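The Sample Room

Saoirse Quinlan had been grading shirts for Brannigan for eight years when the Druvmont order came back. All 90 cartons stood in the loading bay, still taped.

"Shrinkage," said Cyril Tunstall. He read from the claim form. "Body length out of tolerance after one wash at 40 degrees."

"Which lot?"

"643."

She knew the lot. The cloth had been knitted at Clurnberg in February and relaxed on the table for less than a day — her initials were on the sheet. The specification asked for two.
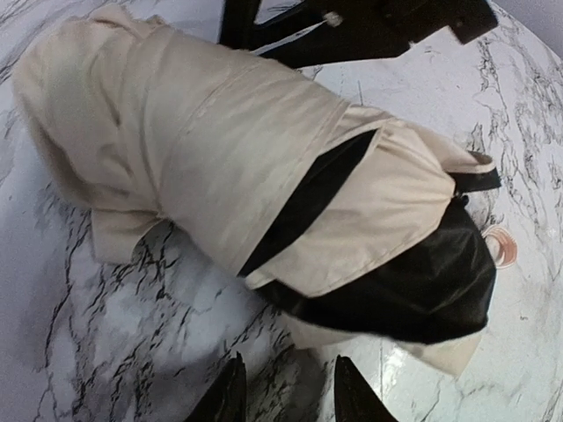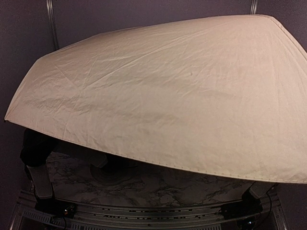
Cream fabric, creased, with a stitched seam.

She cut a square from a returned shirt, marked it with thread and put it through the washer. Cyril waited by the door with the form. When the square was dry she laid the steel rule along the wales and wrote down the figure, then measured again from the other end.

"Well?" he said.

"They're right."

He folded the form in half. Saoirse took the relaxation sheet out of its file, turned it to face him and put her finger under her initials.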